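3.2 Grain, tolls and the parish rolls

Sources for this section are thin. The tithe rolls for Hudec survive for 17 of the years under study, the toll books of Arkham for fewer, and the two sets overlap only in patches. Where they do overlap they mostly agree. Where they don't we follow the rolls, as they were drawn up on the spot and signed by two hands.

The old view (Brendetti 1 and 2, still the standard edition) is that the peasants of the valley rose up over bread. Bad harvest, high prices, riot. The rolls don't bear this out very well. Prices in January, normally the tight month, were up on the year before but well short of the peak of the earlier famine, when there was no rising at all. Something else moved people. Our reading: the change in who paid the road toll. Before the edict, carts owned by the abbey and by the two noble houses went free, and so did any cart with under a set load. After it the small carts paid and the large ones still did not. A household taking one cart to market each week would feel that by spring.

The protest letter of the lower villages says this almost in so many words. It lists 19 complaints. Bread comes in at number five. The toll is first, and then again near the end, in a diferent hand, as if somebody thought it had not been said strongly enough. Hunting rights, the mill fee and the loss of the common wood fill most of the rest.

Matching names from the letter to names in the rolls was done by machine, then checked by eye. Spelling is all over the place, one family turns up under five forms. Settings for the matching run are in the appendix. 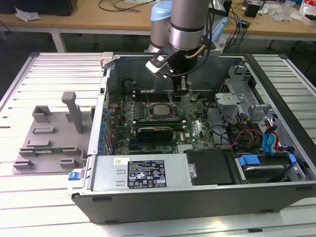

Figure 3. Robot arm with gripper over an opened desktop tower, side panel off.

Ottar Fjeld objects to the toll argument. In his comments on the draft (letter to the authors, 2018-03-22) he says that signers of a protest letter are never the whole crowd, that men with carts were by definition not the poorest, and that the bread rioters may simply have left no paper behind them. He would keep hunger as the main cause and treat the toll as the complaint of a middling group who could write, or could pay a clerk.

Fair point, and we can't fully answer it. Two things though. First, the court records from Mestex name laborers and servants among those arrested at the toll house, not only cart owners. Second, the granary, a short walk off, was left alone that night. The toll house was burned, its books thrown in the river. (Hence the gaps noted at the top of this section.) A hungry crowd might be expected to go for the grain.

The size of the crowd is another matter. The bailiff gives 3,000, a number repeated in every later account, and it should be dropped. The lower villages taken together barely had that many adults, going by the hearth counts. He was writing to explain why he ran. A smaller figure seems likely but we don't offer one, the evidence just isnt there.

What happened in the weeks after, when the abbey gave way on the mill fee but not on the road, is taken up in 3.3.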